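Horology Basics, evening section
Handout 7: Automatic winding, what it does and where it goes wrong
Notes by Sudheer Salian. Bring to class, we will write on them.

Last time we got through the mainspring and barrel. Recap in one line: spring coiled in a drum, drum has teeth, teeth drive the train. Hand wound watch, you turn the crown, crown turns the arbor, spring tightens. Fine. Tonight, same spring, but your wrist does the work.

Parts to know by name (they come up again with servicing):

Rotor. The half-moon weight. Heavy at the rim, light near the middle. Swings on a bearing or on a post.
Reverser. Takes swing in either direction and turns it into one direction. Not every movement has one.
Reduction wheels. Rotor spins easy but weak. Spring needs slow and strong. Gears between.
Ratchet wheel. Sits on the barrel arbor. Same wheel the crown turns.
Click. Stops the ratchet wheel running back. Small, cheap, everything depends on it.
Bridle, or slipping spring. The bit at the outer end of an automatic mainspring that lets it slide on the barrel wall when full. No bridle and the rotor would keep pulling on a full spring until something bent.

One direction or two

Old argument. Bidirectional winding picks up both swings so you would think it always wins. More parts though, and the reverser has a little dead angle every time it changes over. A person at a desk makes lots of small moves, and some of those moves get eaten up in the dead angle. Unidirectional loses the free swing completely but grabs quick on the other one. You hear it too, that whirr when the rotor freewheels. Students bring these in thinking its broken. It isn't.

The Varghese we had open last week is unidirectional, ball bearing rotor. The Zuretti is two-way with a pair of reverser wheels stacked by the barrel bridge. Draw both from memory before next class. Rough is ok, but get the order of the wheels right.

Bumper automatics

Short mention only. Earlier type, weight swings part of a circle and hits a spring at each end. You feel the knock on the wrist. Nice to wear, slower to wind. If you find one at a sale check the buffer springs first, they fatigue, and replacements are mostly hand made or taken from a dead movement.

Power reserve

How long it runs from full with no winding at all. Measure it off the wrist, dial up, fully wound by crown. Do not measure after a day of wearing, you don't know where you started.

A full wind by crown on an automatic: you won't feel a hard stop. The bridle slips. Some slip with a soft click, some with nothing. Students keep cranking waiting for the stop. Thirty-odd turns is plenty on most.

Rate changes as the spring runs down. Amplitude drops, position errors get bigger. This is one reason an automatic worn every day often keeps better time than the same watch left in a drawer and wound when remembered. Spring sits near the top of its range all the time.

Common complaint at the counter: "it stops overnight." Ask before you open anything.
How long is it worn? Few hours in the evening won't do it.
Desk job? Just got over an illness, arm in a sling? Seriously, ask.
Does it run the full reserve when wound by hand? If yes, look at the winding side. If no, look at the spring, the train, the oil.

That last question saves you a whole evening. Winding problem and running problem are two different jobs and get two different prices.

Faults on the winding side, most seen first

Dirty reversers. Oil gets in where it should be nearly dry, goes gummy, wheel stops locking. Watch runs fine but never fills. Clean, then treat very lightly per the maker's sheet. Do not drown them. Do NOT.
Worn rotor post or bearing. Rotor drops, scrapes the case back or the bridges. Look for a bright arc on the inside of the back.
Wrong grease on the barrel wall. Too slippery and the bridle lets go early, so reserve is short even though every part looks new. Catches people who just did their first service.
Rotor screw loose. Check first really, it takes two seconds.
Rotor spins when you wind by crown. Reversers again, they are dragging. Stop winding it by hand until its cleaned or you will strip teeth.
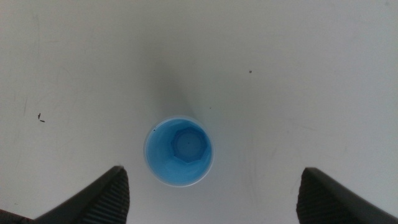
Winders. Get asked every term. Are they good for the watch? They keep it running and that is all. Handy for a perpetual calendar which is a pain to reset. For a plain three hander, no need, set it in the morning. Bakero and Grokeo both come up in class, either is ok, what matters is that turns per day and direction can be set. A one-way winding movement in a winder going the wrong way just sits there and freewheels all night.

Magnetism is not a winding fault but gets mistaken for one. Watch gains a lot all of a sudden, owner says it's "overwound." Overwound is not really a thing on a healthy automatic, see bridle. Check with a compass, demagnetize, retime, done.

For next time
Read the barrel chapter again, the part on bridles.
Two drawings as above.
Write out the winding path from rotor to arbor for one watch you own or can borrow. Leave the back on if you don't have the right key, look it up insted.
Loupe and own tweezers please, the shared ones are getting bent.
Next handout is the keyless works.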